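Wondow Community Help > Home & DIY > Painting and Decorating

Grey paint drying lighter in one place than another – same tin!

Posted by Aba Opoku, 24 March 2021

Hello all, I hope somebody kind can put me out of my misery. I have been doing up the little back room and decided to paint the old flat cupboard doors instead of replacing them, as the quote I had for new ones was £107 a door and I nearly fell off my chair. So I bought a tin of light grey satin (the Fonda one, in the shade they call Ayaaba) and off I went, feeling very pleased with myself.

The main doors have come out lovely and smooth, two coats, small foam roller, sanded in between. But the filler strips down the sides look a touch lighter to me. I painted them out of the same tin, though on a different weekend, and I did them with a brush because they are too narrow for the roller. My sister says I am imagining it and that I should go and have a sit down. I might be! But I walk past it every morning and every morning I see it.
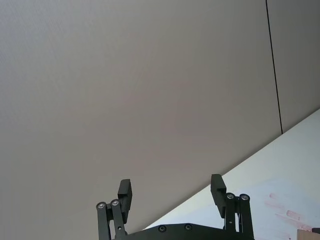
Light grey panels with the seam between them, and white next to the grey.

So do I give the strips a third coat, or do I have to do the whole lot again? I have less than half a tin left and I would rather not buy another one. Also, is it worth filling the joint while I am at it, or should a gap like that be left alone? Thank you in advance, and sorry for going on.

3 replies

Bheki Van Wyk
Hello Aba, and well done for having a go, it's a nice colour. I painted for a living for 16 years and I'd say your sister is half right. Satin throws the light about according to how it was put on, so a brushed piece beside a rolled piece will very often look like two different paints. The other thing is stirring. If the tin stood for a week or two between coats, the pigment will have settled, and a quick go round with a stick doesn't bring it all back up. You want to be scraping the bottom of the tin for a good five minutes.

What I would do is this. Stir it properly, then rub the strips down lightly with 240 grit, wipe off the dust and let them dry. Get yourself a two inch mini roller – they cost next to nothing – and give the strips one thin coat, finishing with long light strokes all in the same direction, top to bottom. Then leave it alone for a few days before you judge it. Water-based satin can shift a little as it hardens, and a cold room slows it down. My own hall looked dreadful until the Thursday and then it was fine.

As for the joint, leave it be if either side of it moves at all. Filler will only crack and you'll be looking at that every morning instead. If both pieces are fixed solid you can run a thin bead of decorator's caulk down it and paint over once it has cured, but I like to see a crisp line myself.

prastadness_fan43
just do them all again, takes an afternoon. I never bother stirring and mine are ok

Aba Opoku
Thank you so much Bheki, that is exactly the sort of answer I was hoping for. I must confess I gave the tin a shake and called it stirred. I have found a mini roller in the Prastadness sale and will do the strips at the weekend if the room warms up a bit. One of the strips does have a bit of give in it, so no caulk. Do I need to go over the door edges as well, or only the faces?

Bheki Van Wyk
Only the faces, Aba. Keep the roller nearly dry when you get close to the edge or you'll have a ridge to sand off.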